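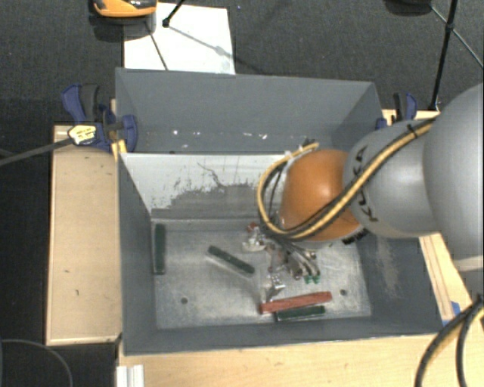 I sold the car in December. It was a Tindus hatchback, old enough that the buyer brought his own jump starter to look at it, and he gave me $700 in an envelope. I had asked for more. He pointed at the rust on the rear wheel arch and then at the passenger window, which only goes up if you pull on the glass while pressing the switch, and I took the envelope.

Since then I have been walking to work. A few people have asked me how it's going, usually in the tone you'd use to ask after somebody's knee surgery, so I'm putting it all down in one place.

The route goes from my apartment on the east side of Cludton, down the hill past the middle school, along the river path, over the footbridge and up through the old part of town. It takes me 100 minutes there and back if I don't stop. That is more than driving took, but less of a difference than I expected. I used to spend a good part of every morning waiting at the light by the bridge and then looking for a parking spot.

The first two weeks were bad. I had the wrong shoes, for a start. I own a pair of brown boots that I've always thought of as my walking boots, but I had never walked very far in them. They rubbed at the heel on the second day and by the fourth I was going downstairs sideways. Nayeli Jaramillo at work lent me some blister tape and told me to buy shoes half a size up. I bought plain gray running shoes, half a size up, and keep a pair of decent shoes under my desk. I should have done that on day one.

Socks matter more than I would have guessed. Cotton is no good. I now have thin wool ones, all the same color so I don't have to match them.

The other problem was the bag. I had been using a shoulder bag, and with a lunch and a laptop in it I ended each day with one shoulder higher than the other. I switched to a backpack and that fixed it, except that my back gets damp under it. I carry a spare shirt from April on. I change in the restroom on the ground floor, which is quieter than ours.

What do I carry? Lunch, the laptop two days a week, a rain jacket, the shirt, a small towel, keys. I used to bring an umbrella but the bridge is too windy for one. I've lost two there. One went into the river and I watched it go under the railroad arch with the handle up. The other just turned inside out and stayed that way.

Rain is easier than I thought. If the jacket is good, rain is just a noise on the hood. Ice is what stops me. There were a handful of mornings in winter when the hill by the school was a sheet, and I took the bus. The bus is fine. I had somehow got the idea that taking the bus would be cheating, and then I stood at the top of that hill holding on to a fence and got over it.

I said I'd write about money too. With insurance, gas, the parking permit and repairs, the car was costing me a little over $2000 a year, and that was in a year when nothing big broke. Against that I've spent money on shoes, a jacket, the backpack, bus tickets and a rental car for one weekend when my sister moved. I haven't added those up carefully. I'm ahead, and I'd be further ahead if there weren't a bakery on the route.

The bakery is called Sidora. I'd driven past it for years and thought it was a hair salon, from the name and the curtains. They open early and make a flat roll with sesame and salty cheese that is still warm if you come by before the school crowd. I started out allowing myself one a week. I'm not going to say what it is now.

You notice things at walking speed, which everyone says, and most of what I've noticed is not very interesting. There is a house near the bottom of the hill where the porch light is on at all hours. Somebody on Linden Street is building a stone wall, very slowly and very well, starting from the wrong end as far as I can see. The river smells different after a dry week. One of the boards on the footbridge is newer than the others and sounds different when you step on it, and I now step on it every time.

I've also gotten to know some people by sight, and a few by name. Virgil Pîrvu walks an elderly spaniel on the river path at about the time I come through. For weeks we only nodded. Then one morning the spaniel lay down across my shoes and we had to talk. He drove trucks for a living and says he hasn't walked so much in his life as since he retired. He knows which end of the path floods first and he's been right both times.

Huệ Lâm and her cousin Hòa Lưu run the alterations shop near the top of the old town, and I have them to thank for the repair to my jacket pocket after I caught it on a gate. They're next door to Dương, the noodle place, where I stop on the way home if it's late and I can't face cooking. In the car I never stopped anywhere. There was nowhere to park on that street, so I'd drive home hungry and eat toast.

I thought I'd listen to a lot of podcasts. I did at first, one each way, and I kept losing the thread at the crossings. Then I forgot my earphones for a few days and found that I didn't miss them much. Now I take them on the days when I know I'd otherwise spend the whole walk arguing in my head with someone at work. In the mornings I mostly think about what I have to do that day, and by the time I'm at my desk I've often worked out the order. In the evening I think about dinner.

I sleep better. I can't prove that's the walking, as I also stopped drinking coffee after lunch at about the same time. My pants fit the same as before, in case anyone was wondering, and I blame Sidora for that.

There are things I miss. Large grocery trips are the main one. I used to go once every two weeks and fill the trunk. Now I buy what I can carry, several times a week, and I've run out of rice and dish soap more often than an adult should. Cat litter is a misery. A bag of it weighs 20 pounds, and I carried one home from the store exactly once. I get it delivered now.

I also miss being able to leave a place whenever I want to. My friend Thiện Thân had a birthday dinner out past the quarry, and I got a ride there with people who then stayed until one in the morning. I like them, but I was ready to go at ten. I sat on the back steps for a while with my coat on and talked to his dog.

And I miss singing in the car. I've tried it on the river path when it's empty, but it is never as empty as you think.

People ask if I'd recommend it. I don't know. I live close enough, my hours are regular, I don't have kids to drop off anywhere, and my legs work. If any one of those changed I'd probably be looking at used cars the same week. My sister has two children and a job on the other side of the highway, and when I told her how pleasant the mornings were she just looked at me for a bit and went back to looking for a missing sneaker.

If you're thinking of trying it, walk your route on a day off first, at the time you'd really be doing it. I did mine on a quiet afternoon and had no idea about the trucks turning by the lumber yard in the morning. Cross before the yard, on the school side. Put reflective tape on your bag if you'll be out in the dark. And get the shoes before you start.

The footbridge is closing for repairs from 22nd June, according to the sign taped to the railing. The detour is by the road bridge and it adds a good stretch along the main road with not much of a sidewalk. I walked it last night to see. It's doable, though dusty, and there's no bakery on it. I may go in earlier and loop back up by the old town anyway. The sign doesn't say how long the work will take, and Virgil, who has opinions on this, thinks we'll be lucky to have it back before the leaves come down.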